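Home | Rooms | Paint | Newsletter

Picking a Paint Color for a Small Hallway

2 min read

Print | E-mail 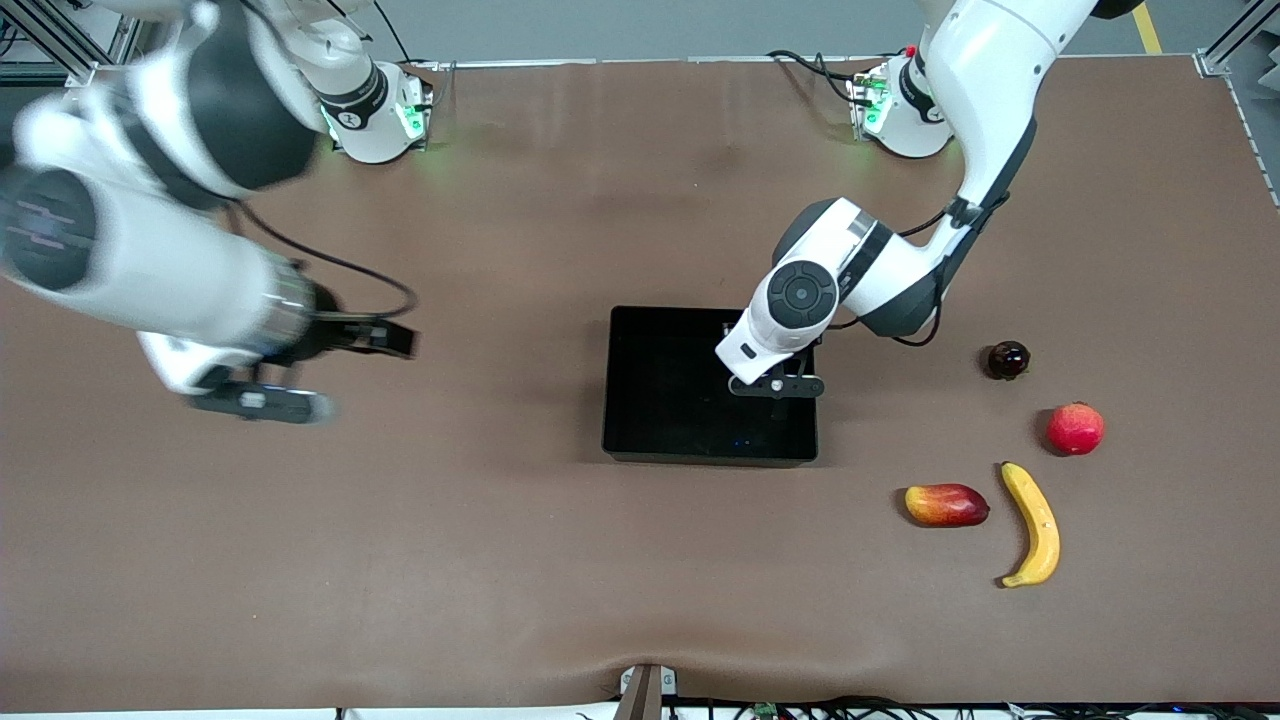
Start with the light

My hallway in Coltinville has no window at all, so I taped up sample cards and looked at them morning and night for a week. The pale gray I loved in the store went purple by dinnertime! I ended up with a warm cream called Irden (number 209 on the Flonberg card) and I'm so happy with it.

Two coats did the job - I used a short roller and a small brush for the corners. Next up is the trim, which I keep putting off. July, maybe? Write and tell me what color your hallway is.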